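维尔瑙(Wirnau)纸本修复室工作日志
2026年1月30日
记录:修复室值班员

一、小麦淀粉糊,本批制备情况

本日继续进行塞尤姆(Seyoum)函札的加固前试验,编号仍沿用544号卷。上一批糊料放置后表层略有脱水,搅拌时出现细小硬粒,过筛后勉强可用于衬板粘接,不宜再用于正文页,已单独标注并移至下层冷藏格。本日另行制备一批。

淀粉为奥内克(Orneck)牌沉淀小麦淀粉,启封后存于密封罐。称取40克,先以少量去离子水浸泡调匀,静置至淀粉完全沉降,倾去上层清水,再按水与淀粉8比1的比例(以重量计)补水。此比例较上月所用略稀,理由是函札用纸薄且施胶弱,糊料过浓时干后边缘易起硬棱。

加热采用水浴。前段升温缓慢,糊料由乳白转为半透明时阻力骤增,此时须换用平底木铲贴底翻动,不可只在中央画圈。本批在转稠阶段停顿过一次(电话),锅壁处结有薄皮,已剔除,未混入。离火后连锅置于冷水盆中,持续搅拌至室温。

冷却后过筛两遍。第一遍用马尾筛,第二遍用细绢。第二遍所费时间较长,绢面需用鬃刷轻压,压得过急则绢丝移位,粗粒仍会透过。过筛后的糊料色泽均匀,以刷尖挑起时缓慢下垂,未见断裂。

二、稠度分级与取用

过筛后的糊料分为浓、中、稀三份,分别装入带盖瓷碟。

浓糊:直接取用,用于书板与环衬的局部回粘。
中糊:加水研开至酸奶状,用于补洞边缘。
稀糊:加水至近于牛奶状,用于托裱薄纸。

“酸奶状”“牛奶状”属沿用的口头说法,各人理解不一。上季度曾以流量杯测过一次,数据离散较大,与杯口残留有关,故未列入操作规程。建议三月复测时固定杯具,并于每次测定后立即清洗,再讨论是否写入规程。在此之前,仍以试条上的实际表现为准。

三、补纸选择

候选补纸两种。甲种为普利苏拉(Plisura)薄楮皮纸,纤维长,撕口绒毛充分,颜色偏冷;乙种为室内旧存纸,来源标签已脱落,手感较软,颜色与原件接近,但缺少成分记录。

按馆藏修复惯例,成分不明的纸张不得直接用于原件。乙种仅用于对照,不进入正式修补。甲种颜色偏冷的问题,拟先行染色。染料用稀释丙烯,刷于聚酯膜上的湿纸,晾干后在日光与灯光下各比对一次。以往有过教训:只在灯下比色,次日在北窗旁查看,补纸明显发青,整批重做。

撕制补片时以水笔画线,沿水线缓慢拉开,使纤维自然外露。补片外缘超出缺损处的宽度应尽量一致。函札多处缺损靠近折线,补片如果横跨折线,须注意帘纹方向与原件相同,否则合折后折线处受力不均。

四、试条

共做试条6条,均取甲种纸,底纸为同厚度的试验用旧纸,无馆藏价值。前一半用新糊,后一半用上批糊,以比较放置后的影响。刷糊方向一律由中心向外,刷毕以无纺布隔垫,上覆吸水纸,压玻璃板与小铅袋。

新糊试条的补片边缘平伏,透光检查时厚薄过渡自然,唯第二条左下角刷糊稍多,干后可见一道光亮痕迹。上批糊试条中有一条起皱,另有一条在弯折时边缘轻微翘起。两者是否均由糊料造成,目前尚难判断:压平期间曾更换过一次吸水纸,其中一条的隔垫有移位,记录时已经发现,但未能确认移位发生的时间。该条不宜作为依据,建议重做。

弯折检查由同一人完成,将试条沿补片边缘缓慢弯起,再复平,观察补片与底纸是否同步变形。新糊试条表现较柔和。可揭性检查尚未进行,计划待试条完全干燥并静置一周后,以微湿棉签局部回润,观察是否能够顺利揭下。可揭性不合格者,无论外观如何,均不采用。

五、工作台面与环境

本周对台面使用重申如下。托裱、刷糊一律在玻璃台或铺有聚酯膜的台面上进行,木质台面仅供干作业,如整理补片、书写标签、拼对散页。木台面上如有胶渍、碎屑或深色小点,应在摆放纸张之前以干软布擦拭;擦拭不去的,铺垫无酸卡纸后再行使用。湿布不得直接接触木面。

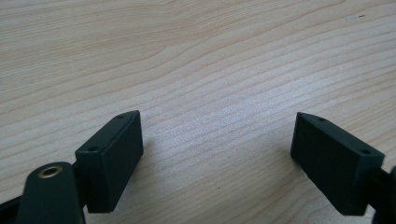

浅色木质台面,木纹细密,中部略有反光。

台面反光对侧光检查有一定影响。检查纸面起伏时,灯具应放低,自一侧平照,纸下垫深灰色卡纸,可减轻浅色台面反光造成的误判。上述做法已试行数次,对薄纸尤为有效,对厚纸作用不大。深灰卡纸使用后须检查是否掉色,现用的一张边角已磨毛,应予更换。

室内相对湿度上午偏低,午后加湿器补水后回升,读数已记入环境登记表,此处不重复抄录。需要说明的是,加湿器出风口目前正对晾纸架,靠近出风口的一侧干燥明显较慢,同一批染色纸因此干湿不齐,容易留下水线。已将晾纸架移至内墙一侧。若下周仍有干燥不匀的情况,再考虑调整加湿器位置。

六、原件现状补记

544号卷函札在本日开卷核对时,发现状况报告漏记一处:末页背面右下有旧补,用纸较厚,粘合剂已变黄发脆,边缘可见收缩造成的放射状细皱。该处正面有墨迹,墨色是否遇水洇散尚未测试。测试前不得对该处作任何回润。

墨迹测试按常规办理:在笔画不显眼处以极小滴去离子水接触,覆吸水纸轻按,在放大镜下查看吸水纸有无着色。测试点位须在状况图上标明。若墨迹不稳定,旧补的去除改用凝胶局部给湿,或暂时保留旧补,只对翘起部分作回粘。保留旧补也是可以接受的方案,不必为求外观统一而增加风险。

另,封套内侧有铅笔编号,笔迹较淡,与目录编号不符。此事属编目范围,修复室只作记录,不作更改,已另附便签提请核对。便签夹于封套之外,未与原件直接接触。干式清洁时须避开该处铅笔字,橡皮粉不得越过封套折线。

七、待办

1. 重做隔垫移位的一条试条,沿用本批新糊,注明糊料放置天数。
2. 甲种补纸染色,先做窄条色样,比色通过后再染整张。
3. 末页背面旧补处墨迹测试,测试前更新状况图。
4. 更换深灰卡纸;马尾筛边框松动,送修或另购。
5. 上批糊料仅限衬板使用,发现异味或霉点即行废弃,瓷碟以热水煮洗。
6. 可揭性检查结果补入本页页末空白处,不另起新页。

糊料碟盖上的标签须写明制备日期、稠度与制备人。近期有碟盖与碟身错配的情况,请同事取用后对号盖回,标签一律改贴于碟身。

相关记录
淀粉糊冷藏期限对照(续)
普利苏拉薄楮皮纸到货验收
塞尤姆函札状况报告及补充说明
干式清洁用橡皮粉残留检查
晾纸架与加湿器位置调整登记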